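About Flanano

Flanano is a training kitchen and household skills school. We teach people to cook a little, to clean a good deal, and above all to wash up, put away and leave a kitchen ready for whoever comes in next. We have been doing it long enough now to have worn out a great many tea towels, and we are still very fond of the work.

If you have come to this page wondering what a morning with us looks like, much of it is spent near a sink.
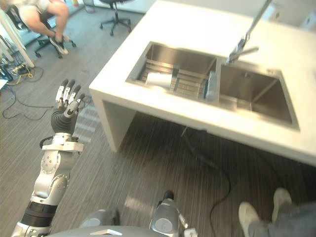
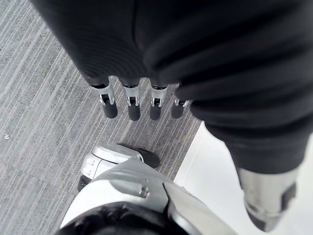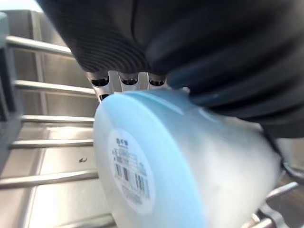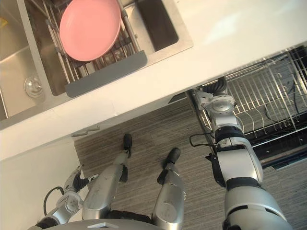
In the last of the four, a pink plate on the rack in the right-hand basin, with the dishwasher open alongside.

How we began

Flanano started as a Tuesday evening class in a borrowed kitchen with one bowl, one draining rack and a kettle that took its time. The first people to come along were mostly moving into a home of their own, and they could nearly all make themselves a decent supper. What troubled them was the hour afterwards, when every pan they owned was standing on the side and there was no room left to put down a cup of tea. So we began there, with the hour afterwards, and in a way we have never left it.

The class filled up, then a second one did, and in time we took on our own rooms at Yeo House. We now have 80 learners on our books in an ordinary term. Some come for a single short course and some stay with us for the whole year, and we are equally glad of both (and of the ones who turn up again three years later because they have moved somewhere with a dishwasher and would like to be shown how to stack it).

What we teach

Our main course is called Dosis, and it runs in small groups through the daytime. It begins with the sink: scraping, sorting, how hot to have the water, what goes in first and what ought to wait until the end. Glasses and cups come before plates, plates before pans, and the greasy roasting tin is left until you have nothing cleaner to spoil. We spend longer on draining than people expect. A rack that sits inside the basin is a very handy thing where worktop is short, as the drips fall straight into the sink, and plastic cups do need a bit of thought, being light enough to roll about and slow to dry if they are put away too soon.

After that we move on to the dishwasher. We like everybody to pull out the upper rack and have a proper look before they put a single thing in it, to see where the tines run and how the water might get round. Then there is filling, emptying (bottom rack first, so nothing drips on dry plates below), cleaning the filter, and the drain strainer in the sink, which deserves a rinse every day and in most homes gets one when the water stops going down.

Stirik is our shorter evening course, for people who have the washing up well in hand and would like help with the rest of the kitchen. It takes in cupboards, worktops, floors and the fridge, and ends with an evening on keeping up a routine when you are tired, or have visitors, or simply don't feel like it. We are rather proud of that last one.

How we go about it

Slowly, for the most part. We keep our groups small and we don't time anybody. A learner may wash the same cup several times over in a first session and go home quite pleased with it, and so they should be. We use everyday crockery in plain colours and buy our sponges where everybody else buys theirs, as we want people to be able to carry on at home with whatever they have under the sink.

We are careful about the habits that last, too. Sponges are squeezed out and stood up to dry. Basins are rinsed round and left clear. Cupboard doors are shut at the end, and the floor is looked over for splashes before anybody reaches for their coat. They are small things, but they make a kitchen pleasant to walk into the next morning, and we find that people who have once got used to it don't much like going back.

Coming to see us

Visitors are very welcome, and we always suggest a look round before you book. Mid-morning is best, when the Dosis group is at work and there is usually a pot of tea going. Our next Dosis course begins in March and places can be reserved by telephone or at the front desk at Yeo House. There are no entry requirements and nothing to bring, apart from clothes you don't mind splashing. Aprons are provided, and so is lunch, and the learners and staff wash up together afterwards.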